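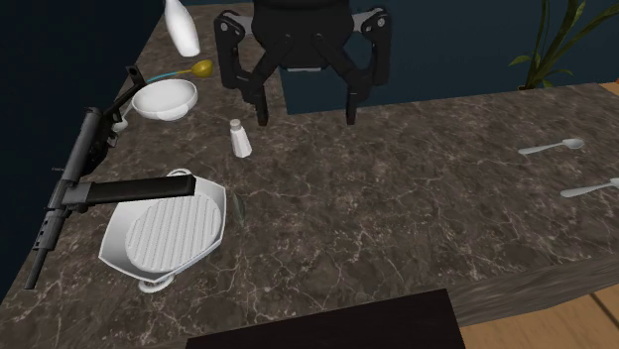

Dark brown marble counter with white and gray veining

Etched spots and dull rings on a marble countertop – polish or reseal?

Posted by hoani_kitchens in Home Repair > Counters and Floors

We moved into a house last September that has dark brown marble in the kitchen, the kind with fine white and gray lines running through it. The previous owners left a folder that says it came from Hamley and was sealed when it was installed, but it has no date for that. There are several dull rings next to the sink and one larger patch by the stove where I think lemon juice sat overnight. They don't feel rough. You mostly see them in the evening with the under-cabinet lights on.

I've tried dish soap, then a baking soda paste left on for 2 hours. The paste did nothing to the rings and left a white haze in the veins that took a while to wipe out. A local company quoted me a price for refinishing the whole run, which is 11 feet, and I'd like to avoid that if the spots can be handled one at a time. Does a new coat of sealer hide this sort of thing, or do I need to polish first?

Edit: the stone is polished, not honed. Sorry, I should have said.

grandeo_tile
Accepted – 6 people found this helpful

Those are etches. Acid has eaten a little of the polished surface, so there is no stain to pull out and a paste won't help. Sealer won't hide them either. It soaks into the stone and slows down oil and coffee, but it does nothing about acid.

For light etches, buy a marble polishing powder. Check that the label says marble, as granite powder is a different product. Wet the spot, sprinkle on a small amount, and rub in tight circles with a damp white cloth for a few minutes. Rinse, dry, and look at it from a low angle. You may need a second pass. Try it first in a corner where the toaster usually sits, because on dark stone the repaired area can come out shinier than what surrounds it.
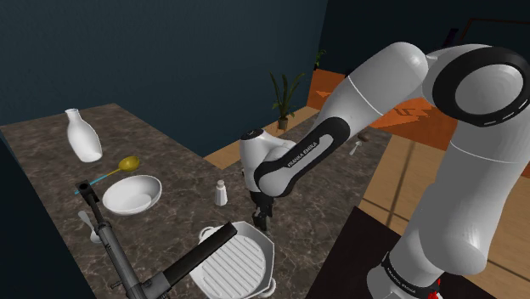 Once the rings are gone, do the water test. Put a few drops on the counter in two or three places and leave them for 15 minutes. If the stone darkens underneath, it needs sealer. If the drops stay beaded up, leave it alone. Too much sealer dries into a film, and then you have a new problem to scrub off.

If you can feel an edge on the stove patch with a fingernail, powder won't be enough. That one needs diamond pads, and I would pay someone to do it. Ask for a price on the patch alone. Many shops have a minimum charge, but it should still come in under the full counter.

kollska
I had the same thing and just put a cutting board over it.

marblehead50
Agree with the first answer, except I'd skip the powder near the sink until you find out if you have hard water. Mineral rings look a lot like etches. Mine came off with a plastic scraper and plain water. Don't use vinegar on them, whatever the cleaning sites say.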